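Small tableware on a white-topped table: what size tray?
Lowther Home Forum > Kitchen and Dining > Setting and Storage

rustton77
I'm trying to settle on a standard tray for single-serve breakfasts. The current one is beige plastic with a raised rim and rounded corners, "Rabbit" printed on it in grey script with a little carrot. The surface under it is white with a light timber edge. The tray has to take one bowl and one side plate, both lifted off at the table and stacked back on afterwards.
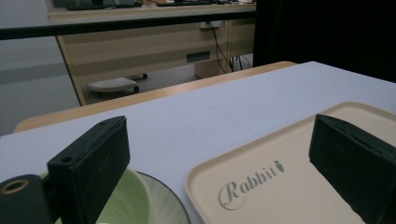

My problem is the rim. A plate with any flare to it rides up on the rim and rocks, so the usable area is smaller than the outside measurement suggests. I lose about 3 cm on the long side. Has anyone measured usable floor against overall size on theirs?

Wanpen Jaidee
Measure the foot ring, not the plate. If the foot sits flat inside the rim, the overhang doesn't matter. I run a Brallberg plate well over the edge of its tray with no rocking.

rustton77
Foot ring clears it. The underside of the flare is what touches. I could go flat and rimless, but then a spill goes straight onto the white.

Fadime Saraç
Disagree with going rimless at all. Plastic on a smooth white surface slides, and the rim is what you grip. I'd sooner change the plate. A coupe shape with a 10 cm foot solves it.

rustton77
Fair point on grip. Colour is the other question. Beige on white is low contrast, and my father has trouble picking out the edge in the morning. I've been moving the tray to different spots on the board to see where the edge reads best – no firm result yet.

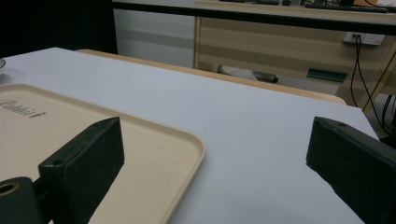

Thenmozhi Rajan
Contrast at the edge matters more than tray size for him. Put a dark placemat under it, matte, a couple of centimetres bigger all round. Cheap, and you keep the tray.

Wanpen Jaidee
A placemat adds another layer to wipe. A darker tray does the same job with one item.

Thenmozhi Rajan
One item, yes, but then a dark bowl disappears on it. Depends on his crockery.

rustton77
Mixed colours, so the mat is the safer option. I'll try a charcoal one and post the floor measurements when I have the calipers back.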